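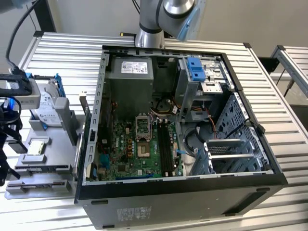 Cuypers runs its teleoperation cells in the rear hall at Fosport, and our group reached them at 2 p.m. after the safety briefing. Ilse Verbeke, who leads data collection, took us through the desktop disassembly and reassembly work. The tower lies on its side on a ribbed aluminum bench with the side panel off, and parts are held in a gray plastic tray to the left of it: a 3.5-inch hard drive on blue rails, and a CPU in its own recessed pocket. The socket on the board is empty. Verbeke regards CPU placement as the hardest step to demonstrate well — the operator has little feel for contact through the controller.

Each operator drives the arms from a desk outside the cell. The site had logged 1,076 demonstrations on this task by August, of which 92 were rejected at review, mostly for long pauses or for regrasping. Rejected runs are kept but not used for training.

Marisol Zamudio asked about hand guiding. Clasetti, the software supplier, supports it, but Cuypers limits it to short moves such as releasing a latch. Cables remain a problem in both modes. They don't return to the same position between runs, and the staff no longer try to reset them.

Open points for Primell:
- operator training time
- tray drawings
- access to the rejected runs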